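The Year I Painted Everything Blue
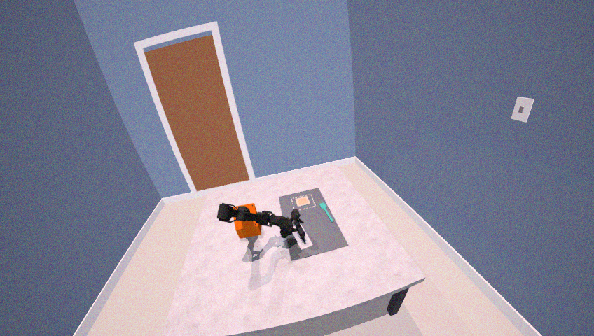

Home & Garden Desk, Stitow Magazine

I bought my first can of blue in August, and by the time the leaves came down I'd done the hall, the spare room and the inside of a closet. It's a habit now! The paint store in Cusia has 30 blues on one wall, and I've carried most of them home as little cards and taped them up by the window.

My advice is to look at them at 7 in the morning, before coffee, when you're too grumpy to be talked into anything. The one I loved at noon looked like dishwater by then. I went with a grayer one from Dalsgaard - around 200 dollars for the whole hall, brushes included - and I still stop on the stairs to look at it. The kitchen is next, and I'm leaning toward green.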